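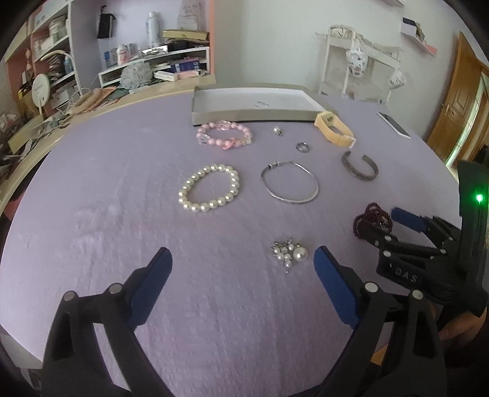 Small shiny things are the hardest set we collect, and the one people ask me about most, so writing this up quick before the next batch goes out. Task is sort-and-box: pick a piece of jewelry off a table, put it in a box lid, repeat till the table is clear. Two hand-held grippers, one per hand, one person. Lay things out in loose rows with real gaps, like the pearl brooch sitting by itself between the open blue fingers there, bangle and cuff well off behind it. If pieces touch, you get two-for-one grabs and the episode is junk. Lid goes toward the back where both hands can reach it.

We call the project Storkell internally. File names below use that. Change to whatever yours is.

What you need

Two hand-held grippers, charged, pads clean
One round or square table you can stand at without leaning
A tablecloth with some texture, one solid color
Jewelry, mixed. Rigid pieces AND floppy pieces
A shallow box or lid, open side up
A cloth for wiping pads
The Issa checklist (print it, the phone version is a pain with both hands full)

About the cloth. Bare glass or a glossy top is bad, thin bangles sit flat and the fingertips skate right over them. Textured cloth gives a little. You can press down into it and get a tip under the metal. Stretch it so theres no big folds. A fold looks like an edge to the tracker and you will see the pose jump.

Before you record

1. Wipe the pads. Hand lotion gets on there and pearls slip.

2. Open and close each gripper all the way, five times. Listen for clicking. If it clicks, stop, check the rivets on the linkage, don't record on it.

3. Do the width check in Flundora. Fully open should read 100, fully closed 0. If open reads 86 or something like that, redo calibration. Don't just carry on. We lost a whole December batch to this, every grasp in it was recorded as narrower than it really was and the policy learned to bump things.

4. Turn off ceiling fan if there is one. Light chains move.

5. Look at the room. Clutter on shelves is fine, leave it, the tracker likes having stuff to lock on to. Mirrors are not fine. Cover or turn around. Same for a TV that's on.

6. Set out the pieces. Mixed order, not all the bracelets together. Change the layout every episode. I mean really change it, not scoot two things over an inch.

Recording an episode

Start with both grippers open, tips over the near edge of the table. Hold still for a count of three. This is your start pose and the trimming script looks for it, so if you rush it the script cuts into your first grasp.

Then go.

Pick one piece. Come in from above and a bit toward you. Tips open only a little wider than the piece, no need to go full width for a ring. Close until it holds, then stop squeezing. Lift straight up, about a hand's height. Carry. Lower it INTO the lid, don't drop from above. Open. Back out the way you came in.

Next piece. One at a time, left hand takes left side, right hand takes right side. The idle hand stays over the table, open and quiet. Do not rest it on the cloth, it drags.

When the last piece is in, go back to start pose, count three, stop recording.

A good episode runs 39 seconds or so for a short table of pieces. Longer is OK. Faster than that and you are probably jerking. If you feel like you're going too slow you're likely going the right speed.

Piece by piece

Rigid bangles. Grab the rim, one finger inside the loop, one outside. Don't try to pinch across the whole circle, it flips up. If there's a clasp stay off it.

Cuffs. Same, but the open side is weaker. Go for the back of the curve.

Beaded and pearl bracelets. These sag. Pinch two or three beads, lift slow, let it hang, wait for the swing to die, THEN carry. Most bad episodes are from people carrying while it's still swinging and clipping the side of the lid.

Tangled ones. Leave them tangled. Don't fix with your fingers before recording, we want some messy ones. Grab the middle of the clump.

Brooches. Across the narrow side. Watch for dangling bits, they catch between the pads.

Rings and small charms. Save for when you're warmed up. Press the tips lightly into the cloth on both sides and close. Expect misses.

Watches. Face down, face up, both. Grab by the strap near the case. Mix it up between episodes.

Misses

Keep them! If you miss a grasp, open, back off a little, try again like a normal person would. That recovery is worth more to us than another clean pick. Up to two retries on a piece. On the third, finish what you can and tag the episode PARTIAL.

Things that do kill an episode:

Piece falls off the table
You touch a piece with your bare hand
Grippers bump each other hard
Somebody walks between you and the table
Lid gets knocked over

For any of those, stop, tag BAD, reset, start over. Dont delete. Drulden sorts the deletes on upload and needs the file there so the numbering stays right.

Naming and upload

storkell_jewel_tableID_episode, so storkell_jewel_9_014 for table 9, fourteenth try. Three digits on the episode, always. Lower case.

Upload at the end of each table. Both grippers have to be in the same folder or Drulden can't pair them and the whole folder sits in the queue till somebody notices, usually me, usually at 11 pm.

Check before you leave: open any one file in Flundora, scrub to the middle, see that left and right move at the right times. Takes a minute. If right lags left by more than a blink the clocks were off, re-sync and tell me which table.

Common questions

Can I sit? No. Seated arms come in too low and the wrist angles are all the same.

Can I use my own jewelry? Yes, nothing you'd cry over. Pads are soft but clasps do bend.

Left-handed? Great, we have too few. Do the same thing.

How many layouts per table? Nine, then swap out at least half the pieces.

Do I need to fill the lid neatly? No. Pile is fine so long as nothing hangs over the side.

Will add the section on necklaces when I get to it. Chains are a differnt problem and the current advice is skip them.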